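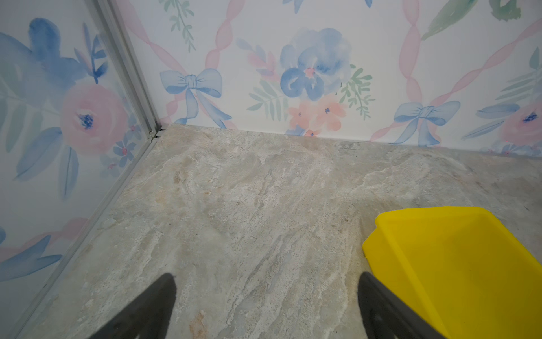
ROMBERG – The City of Romberg will open applications in October for the Extended Hours Child Care Program, which will help working parents pay for licensed care in the evening, overnight and on weekends. The program will fund 909 child care places over three years and will offer equipment grants to home-based providers who agree to stay open outside the usual business day. Grants may be used for large purchases such as cribs and safety gates, and also for everyday supplies. Something as simple as the bright yellow plastic tray shown here, with its raised rim, would qualify if a provider planned to use it for water play or craft activities. Providers will be asked to submit a single supply list with their application.

The program was approved by the City Council on Monday following a review of child care needs in Romberg and the neighboring community of Heltema. According to the city's review, 31 percent of parents who responded to a household survey work at least one shift each week that begins or ends outside the hours of their regular child care arrangement. Parents in health care, food service, warehousing and public transit reported the greatest difficulty. Many said that they had turned down additional hours or moved to a lower-paying position in order to be home when care ended for the day.

Under the new program, eligible families will pay a share of the cost of care based on household income and family size. The city will pay the remaining amount directly to the provider each month. Families will not be required to pay the full cost in advance and wait for reimbursement. Assistance may be used at any participating child care center or licensed family child care home, including those located in Heltema, provided that at least one parent or guardian lives or works within Romberg city limits.

Who May Apply

Families may apply if they have a child age 12 or younger and if each parent or guardian in the household is employed, enrolled in a training program or actively looking for work. Foster parents and grandparents with legal responsibility for a child are eligible on the same terms. Parents with changing schedules may submit recent pay records or a signed statement from an employer. A fixed weekly schedule is not required.

Families already receiving help with daytime care may apply for extended hours assistance without giving up their current benefit. The two forms of assistance may not be used for the same hours of care.

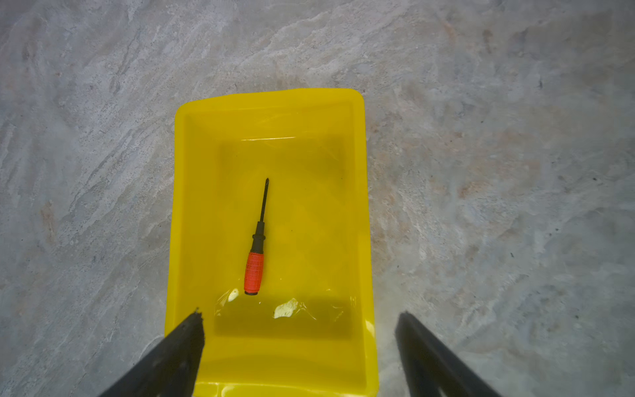 Participating providers must hold a current license and must offer care until at least 8 p.m. on the days they list as extended hours. Homes that offer overnight care will receive an additional visit from city staff before the first child is enrolled. The visit will cover sleeping areas, exits, lighting and the storage of medicine and cleaning products. Most of the corrections requested during the city's trial visits were minor, such as a missing outlet cover or a loose cabinet latch, and could be made on the spot with a small screwdriver like the one lying in the tray. Hand tools must be put away in a locked drawer or cabinet before children arrive. Where larger repairs are needed, providers may apply for a home safety grant and will be given time to complete the work.

Providers will be paid according to the number of hours reserved for each child. A provider will not lose payment when a child is absent because of illness or a parent's late schedule change, within limits set out in the provider agreement. An additional hourly amount will be paid for care on weekends and city holidays.

The Pfeiffer Family Resource Center will serve as the main point of contact for both families and providers. Staff at the center will help applicants complete forms, gather documents and find an available place near home or work. Interpreters will be available by appointment. A second office will operate at the Torkov Branch Library for residents on the east side of the city.
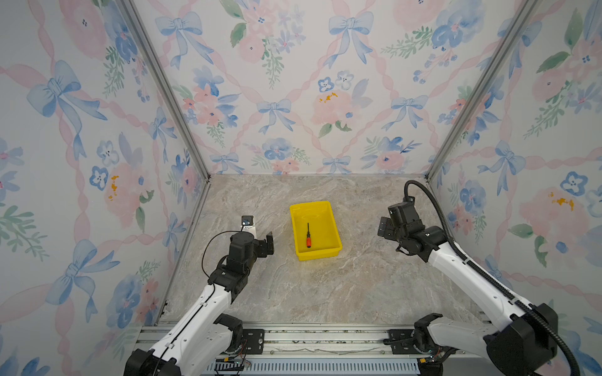
Provider applications will be accepted first so that places are available when family enrollment begins. Providers who already offer evening care are encouraged to apply early. New applicants who are still completing the licensing process may submit their materials at the same time, but no payment will be made until a license has been issued.

The city will publish an enrollment report at the end of each program year. The report will include the number of children served, the hours of care used and the waiting time for families seeking a place. It will also include results from a yearly survey of participating parents and providers. Personal information about families will not be released.

Application forms and a list of required documents will be available at the Pfeiffer Family Resource Center, at the Torkov Branch Library and on the City of Romberg website. Employers that wish to share program information with their staff may request printed materials from the center.

Media inquiries: Office of Communications, City of Romberg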